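Girkedport Water Meter Replacement — Progress Report, June

Work in the Prado district is complete, with 2052 of 4000 meters now replaced. Zano started in June and is three weeks behind schedule. Most of the delay comes from seized shutoff valves on older service lines, which need a separate excavation permit.

Billing data from Prado has been reconciled except for six accounts.

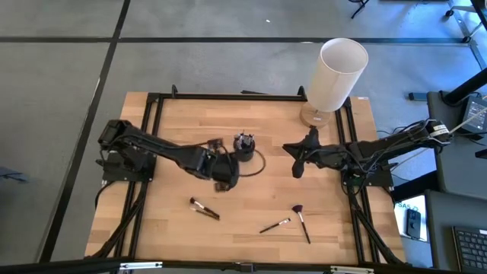
Spending remains within the approved budget. The contingency line will be drawn on for valve work in Zano — a revised estimate is attached. Unine follows once the permits clear.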